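"A box without its lid is only half a box"

Sunee Rojanasak has sold kitchen goods and household things since 1982, first from a table at the market in Flarnitz and later from the shop on Goden street, where she still works most mornings. I visited her on 9/20/22 to talk about small kitchens, and how people can keep order in them. She made tea before I could ask the first question.

"Everybody wants to begin with buying," she told me. "They come in and they say, I need boxes. I ask them, what boxes do you have already? They do not know. So I send them home to look." She laughed. "My father did not like this. He said I was a very bad saleswoman."

Her advice for the first evening is simple. Take all the food boxes out of the cupboard and put every lid on its box. What has no partner must go, also when it is a good lid. For this reason she prefers boxes with the lid attached, the kind that opens on a hinge. They need more room on the table when they stand open, she admits, and they are harder to dry in the corners. But the lid can never be lost.

I asked her about drying, because in my own kitchen the wet dishes are the biggest problem. She has strong opinions on this.

"The rack is not a cupboard. In many homes the rack is always full, and people take the clean cup from it and put the next wet cup in the same place. Then you have a rack that is never empty and a cupboard that nobody opens. One mug in the rack, fine. Twenty-two things in the rack, no."

She likes a plain wire rack best. It is light, it can be washed itself, and she can see at once if something was left behind at the back. She also says that a rack should be moved from time to time, and the place under it wiped. 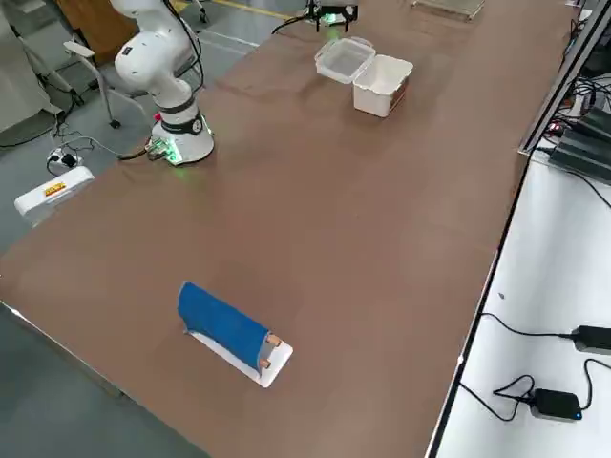
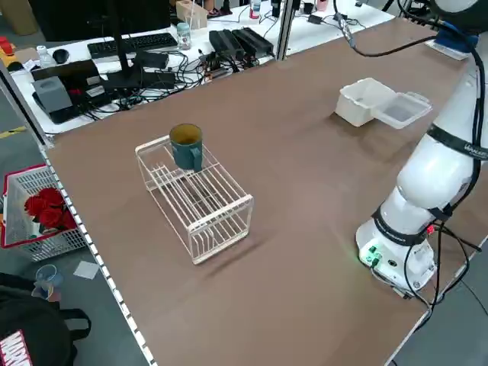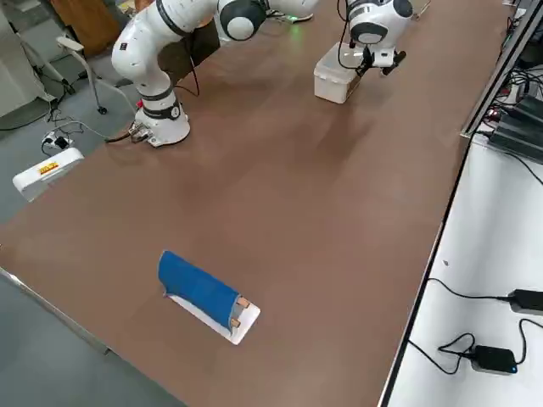 We came then to the question of cloths. In the shop there is one whole wall of them, and Sunee Rojanasak told me that she sells more cloths than anything else. The best ones come from Śliwiński, a small weaving firm that she has bought from for many years. When she first wrote to them, in March of 2000, she ordered 481 pieces by mistake.

"I wanted 48. My handwriting was not clear, and they were very polite people, they did not ask." It took her two years to sell them. "Now I would sell them in one winter."

How should a cloth be kept? She does not believe in hooks behind the door, where the cloth hangs in a damp bunch. At home she folds it one time, along the length, and lays it over something, so that the air can come to it. "If you fold it small when it is wet, it will smell the next day. You can wash it as hot as you like after that. I still smell it."

I said that not every family has the patience for such rules. She agreed, and told me that her own son keeps his kitchen in a way she prefers not to look at. When she visits him she sits with her back to the sink.

What she would like is that people leave one part of the kitchen table free at night. It does not have to be big. In the morning there should be a place to put down the bread and cut it, and nothing should have to be carried away first. She thinks this is more useful than any product she can sell, though she did show me a set of storage boxes from Geleo which had arrived that week, and I bought two of them.

The shop on Goden street is open in the mornings, and in the afternoon if the light is on.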